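I don't believe in the big empty bin. Every storage article tells you to buy one, tip everything in and enjoy the clear worktop. Edeltraud Stöckli swears by hers, and she has never found her tape measure in under 16 minutes.

A deep container only works while there is hardly anything in it. Three small things on a flat metal floor, clearly separate, and you can pick out any of them. Fine. Who owns three things?

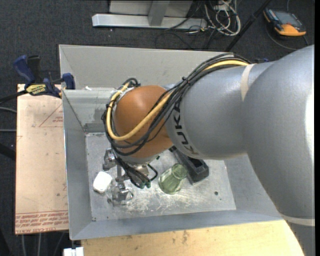 By March mine held 150 bits and I was buying torches I already had. I've gone back to shallow drawers, eight of them, badly labelled. Nii Issahaku says they look like a dentist's. Perhaps they do, but I'd still want some proof that tipping things into a box counts as tidying.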